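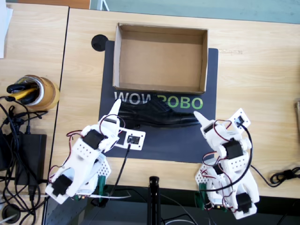 Pauline Pickering asks whether the laces should be undone before a shoe goes away. Leave them done up, but slacken the top two rows so the tongue can settle.

Section 4: Boxing a pair of dress shoes

This is the bit I love – a good plain box keeps leather smart for years! The steps suit the Nevard 27 and the bigger Costwood box, both sold flat without a lid.

1. Fold up the four sides of the box and press each corner home.

2. Wipe the shoe with a soft cloth and brush along the welt. Polish needs 40 minutes before boxing.

3. Lower the shoe in on its side, heel first, then ease the toe down. Don't force it; if the toe catches, you want the next size up. 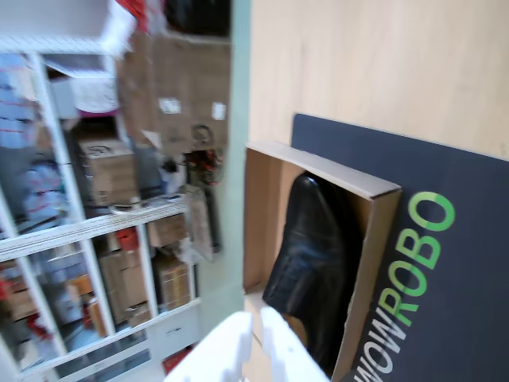

4. Lay the box flat and check that the shoe rests against one long wall. Its partner goes in the other way round, sole to sole.

CAUTION: Glossy leather marks easily. Clear grit and crumbs off your table before you set a shoe down on it, and keep buckles and keys well away. 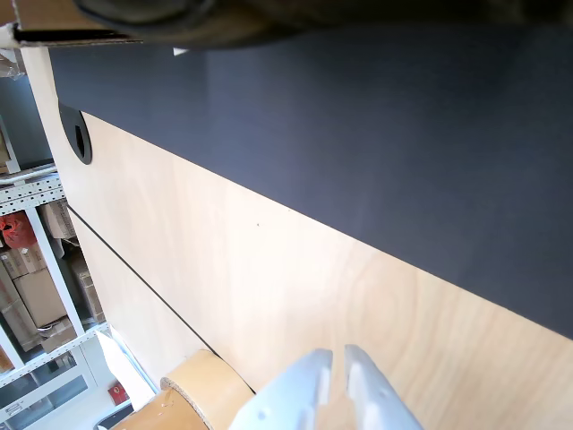 Can I stack the boxes without lids?
Only with a sheet of stiff card between each one, and no more than three high.

5. Slide in the first shoe and look at the space left over. A single shoe takes up most of the width in the smaller box, so lay it tight to the wall
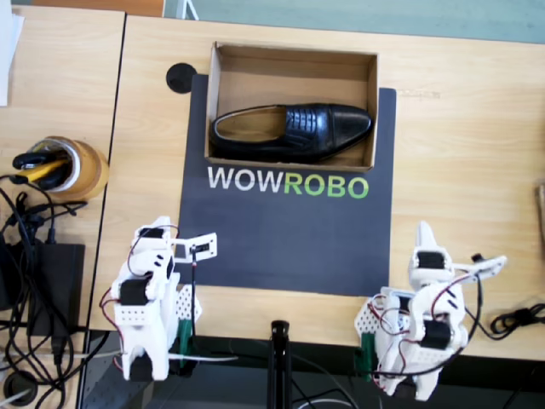
and the second will drop in beside it with a bit of a wiggle. Tuck tissue into any gap at the toe – old wrapping paper is lovely for this.

NOTE: Spare corner tabs are part no. 924, in bags of 200.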